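News > Press releases > Education and skills

Trondalley College students to enter two-arm handling project in regional automation final

Trondalley, 2025-05-26 – A student team from Trondalley College has qualified for the final of the Cassim Automation Challenge with a two-arm tabletop cell for handling baked goods. The final takes place in June at the Nostulel exhibition hall, where 14 college and university teams will compete.

The Cassim challenge sets a single task each year. Teams in the current round must move mixed bakery items between a basket and a tray without operator input once a run has started. Items differ in shape and surface, and their positions are changed by the judges between runs. Points are deducted for dropped items, visible crust damage and contact between the gripper and the basket wall.

The Trondalley entry was developed by second-year students in the college's applied robotics club, led by Rafsan Ranasinghe. Control software was written by Lensa Mamo and Dilruba Chowdhury. Each arm is trained from operator demonstrations, in which a student guides it through the pick and the joint positions are recorded. The team has logged 1000 demonstrations, of which 300 were set aside for testing.

"A braided loaf and a round bun need different approach angles, and the basket restricts both," said Ranasinghe. "Most of our time this term has gone into the approach. Closing the gripper is the simpler part."

The rules allow a maximum payload of 500 grams per item and do not permit suction. Teams may use one or two arms. Trondalley has chosen a parallel gripper and assigns picking to one arm at a time, with the other held in a folded position to keep the working area clear. 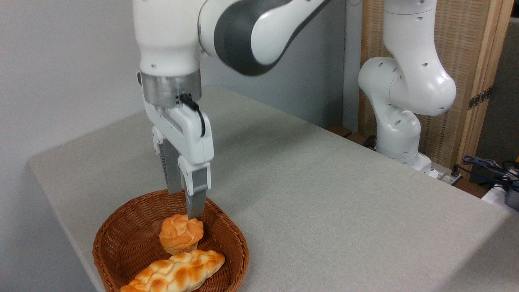
The gripper at the bread basket, with the second arm folded at the back of the table.

Anahera Nepia, lecturer in control engineering and supervisor to the club, said the project would be used in teaching after the final. "The recorded data and the code will go to next year's first-year group as a lab exercise – they will be asked to improve the approach and report on the failures."

Travel and materials costs for the team are being met by Tirkari, a regional supplier of conveyor equipment.

Results will be published by the organisers after the last run. Teams are ranked on total points, with run time used to separate ties.

Media contact: Fathima Khondokar, Communications Office, Trondalley College. Interviews with the team can be arranged on request.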